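Warehouse and Fitment Associate – Vehicle Covers and Accessories
Ullness Auto Accessories, Vodurham

Ullness supplies seat covers, floor liners, cargo mats and truck bed covers to retail customers and independent dealers. The company is seeking two full-time associates for its Vodurham distribution center, which stocks 1,541 separate items for cars, pickups and SUVs.

The associate will pick and pack customer orders, inspect returned goods, and confirm that each product matches the make, model year and cab size stated on the order. Part of each shift is spent answering fitment questions from dealers by telephone and email. 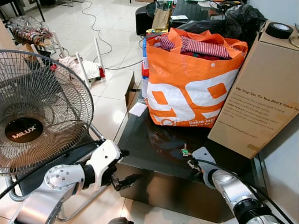 Applicants must hold a high school diploma or equivalent and be able to lift 50 pounds. A valid driver's license is required. Previous experience in auto parts, upholstery or a tire shop is preferred but not essential – training in the Mosow parts catalog is provided during the first 10 days of employment.

The position is hourly, with overtime paid in accordance with state law. Benefits include health and dental coverage, paid vacation, and an employee discount on all Ullness and Hoàng products. Regular shifts begin at 7:00 a.m. Associates may be asked to work an occasional Sunday during the spring inventory count in April.

To apply, send a resume and the names of two references to Đức Phí, Distribution Manager, and quote position number 530. Applications may also be left at the front counter during business hours. Only candidates selected for an interview will be contacted.

Ullness is an equal opportunity employer.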